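Unit 5: Arranging a Room You Have to Live In
Handout for students, Introduction to Home Interiors
Instructor: Liya Assefa
Apr 15, 2020

Read this before you start the floor plan assignment. Bring a tape measure, a pencil, and graph paper to the studio session. If you missed Unit 4 (light and windows), get the notes from a classmate, as they are not repeated here.

What this unit covers

Most people arrange a room once, on the day they move in, and leave it. The sofa goes on the longest wall, the bed goes where the movers set it down, and everything else fits in between. This unit is about doing the job on paper first. We look at walking space, reach, the height of surfaces, and where small objects end up.

We do not cover color or fabric in this unit. Those come in Unit 7.

1. Measuring the room

Start at the door and go clockwise. Write down the length of each wall, then the position of each opening on that wall. Measure windows to the outside of the trim. Note the height of the sill as well, since a low sill decides what can stand under it.

Mark the following on your plan:

Door swing, drawn as an arc
Outlets and light switches
Radiators, vents and floor registers
Anything fixed, such as a built-in shelf or a column

Ceiling height goes in the corner of the sheet. The practice room we use in class has a ceiling of 240 centimeters. Work in either inches or centimeters, but use one system for the whole sheet. Last August two good plans lost marks for mixing them.

2. Walking space

Draw the routes people take before you draw any furniture. In a bedroom the usual routes are door to bed, bed to closet, and bed to window. In a living room it is door to seating and seating to kitchen. A route that bends around a corner of furniture needs more width than a straight one.

Main routes should be at least 3 feet wide. A route used by one person a few times a day can be narrower. Remember that drawers and doors open into the room. A dresser that looks fine on the plan may block the bed when its bottom drawer is pulled out, so draw every drawer open with a dotted line.

Guests do not know your routes. If a visitor would have to turn sideways, the route is too narrow.

3. Surfaces and their heights

Group the horizontal surfaces in a room by how they are used.

Low surfaces are coffee tables, benches and bed frames. People put things on them while sitting. They are bad for anything breakable in a house with small children or dogs.

Middle surfaces are desks and dining tables. These are work surfaces. They fill up with paper, and the fix is storage close by. Telling people to be tidier has never worked in any house I have been asked to look at.

High surfaces are dressers, sideboards and the tops of bookcases. They are used standing up. They collect keys, coins, mail and decorative objects. Plan for one high surface near the door of the room for the things people carry in.

Beathag Urquhart, who taught this course before me, had students list what was on every surface at home before they drew anything. I have kept the exercise. It is item 2 in the assignment.

4. Objects on display

A dresser top usually has both useful things and things kept for their looks. Keep the two apart. Put the useful things at the side nearest the door, in a tray or shallow dish. Put the decorative things at the other side and leave space between the groups.

Heavy objects such as stones, pottery and bookends should stand back from the front edge. They should also stand on felt or cork if the finish is soft. A tall object and a low one look better together than two of the same height. Odd groupings are a common rule, but pairs work well on either side of a mirror. 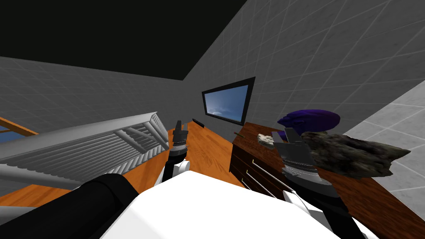
Fig. 6. Dresser top, with a dark, rock-like object.

Leave part of each surface clear. If you cannot set down a book without moving something, there is too much on it.

5. Case study: the Pumville apartment

The second half of the studio session uses the Pumville plan, a one-bedroom apartment with a long, narrow living room. The tenants had a sofa, two armchairs, a dining table and a piano. The first layout put the piano by the radiator and the table in the main route to the kitchen.

Compare the first and second layouts in your packet. In the second, the piano is on an inside wall and one armchair has moved to the bedroom. The dining table has a drop leaf and sits against the wall on weekdays. Note what was given up: the view from the sofa is worse, and the tenants had to be asked about that.

Assignment

1. Measure one room and draw it to scale, with all the items from section 1.
2. List what is on each surface in the room.
3. Draw two layouts using the furniture already in it. No new purchases.
4. Write one page on which layout you would choose, and what it costs you.

Hand in all sheets clipped together with your name on each one. Pencil is fine. Plans without a scale will be returned unmarked.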